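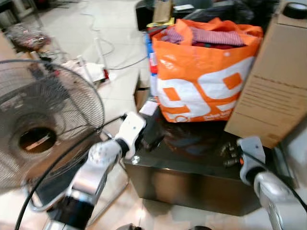 The Prostholm method is a style of sports massage and soft-tissue treatment taught mainly to club masseurs and personal trainers. It was put together by Gonçalo Lobo, a former rowing coach, and is sold as a short course through the training firm Fliteck. Supporters say it eases tightness and shortens the time an athlete spends away from training. The evidence for the second claim is thin.

Technique

A session lasts 25 minutes and is split between slow pressure along the muscle and short holds at what the course notes call "anchor points". The notes list 5 such points on each leg. Anatomists would recognise most of them as places where tendon meets bone, and it is not clear why they needed a new name. The holds themselves differ little from older trigger-point work, which Lobo has said he studied before writing the course.
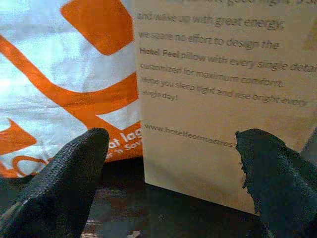 Pressure is graded by feel, and this is where the method is hardest to test. The course manual gives two grades, "settling" and "working", without saying how a masseur is meant to tell one from the other. Fernanda Coelho, reviewing the manual, complained that the wording was too loose to be checked by anyone outside the course. Trainees are given the grades on a plain cream-coloured card, a rectangle much like the one seen here, and are expected to learn them by heart.

Claims and criticism

Fliteck's brochure states that 100 runners at the Jeltamgate club were treated over a winter and returned to full training sooner than expected. No comparison group is mentioned – nor is it said who did the expecting. Runners with minor strains often improve with rest alone.

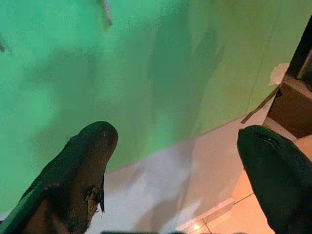
Leonilde Vilela, replying to the criticism in the club's October newsletter, wrote that her calves had troubled her for years and that the holds were the only thing that let her finish a long run. She added that she had no interest in comparison groups. Her account has been quoted in every brochure printed after that.

Afonso Frade now teaches a shortened version in Groen, without the anchor points. His fees are lower.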